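Boards > House & Layout > Floor Plans > Furniture at an angle

sturnier_st
Wednesday, September 29, 2021
Our living room is long and thin and has the charm of a bus. My spouse read that you can fix this by setting all the furniture on the diagonal. Couch, rug, the works. I say it will look like we got tired halfway through moving in. Has anyone lived with this?

Guerra40
Lived with it since March. You lose the corners. There is now a triangle behind my couch where things go to retire. I have dropped a remote, a sock and most of a sandwich back there.

plainoldellis
Disagree. Diagonal works fine if you angle one big piece and leave the rest alone. People angle everything and then blame the diagonal.

fullico_fan
One big piece is what my sister-in-law did, with a dining table. You have to walk around it like a parked car. I'm with the original poster.

sturnier_st
Slanted interiors, for anyone who hasn't had the pleasure: 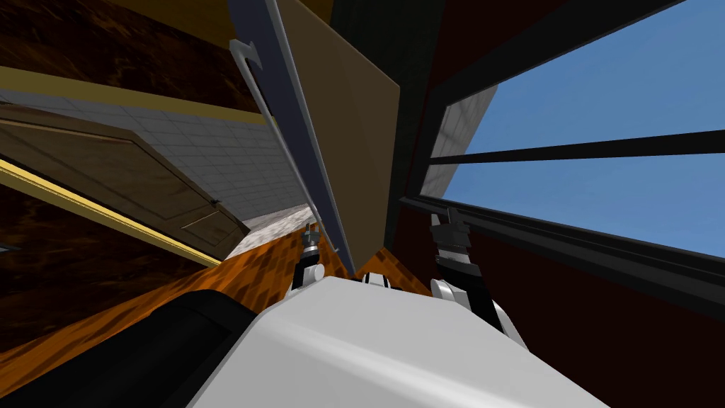
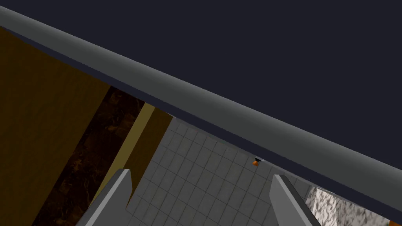 Both renders, both well off level.

Guerra40
I got a little seasick, which is also how I feel in my own living room.

plainoldellis
Tilting the whole room is a different thing from turning a couch. Nobody in this thread proposed tilting the room.

sturnier_st
Give my spouse a week.

fullico_fan
How wide is the room, anyway? Under ten feet I wouldn't even try. Ours on Ellis Street was about 21 long and skinny as a hallway, and what fixed it was splitting it in two — chairs at one end, desk at the other. Everything square to the walls, like decent people.

plainoldellis
Splitting it just gives you two small bad rooms.

sturnier_st
Nine and a half feet. I have shown my spouse this thread. The couch is being turned on Saturday.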